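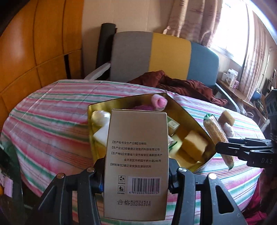

Home Projects Reports Staff Search

Print this page | E-mail this page

What a carton tells you: packaging project, final report
Saskia Goodwin and Jarrah Te Moana

Our supervisor at Cosgrove proposed that buyers read the back of a skincare or pharmacy box before they trust it. We doubted this from the start and still do.

We looked at where makers put the batch number, date and address. On one tall beige carton the line for batch and date only says to see the printed code, and you have to look near the base for it: R2531511 over 20250315, in dots, under the word for "passed". The maker's address in Anhui gets two lines. The upper part of the face is blank, so lack of room is a poor excuse.

We then asked 100 students at Handidley to find the batch number on a carton of their own. Most gave up or read out the barcode. Jarrah thinks a practice round would have helped them. I think it would have hidden the problem.

The Vimari guide we were given recommends larger type. We found no test behind that advice, and our own sample is too small to settle it.

Contact the department | Copyright Cosgrove | Back to top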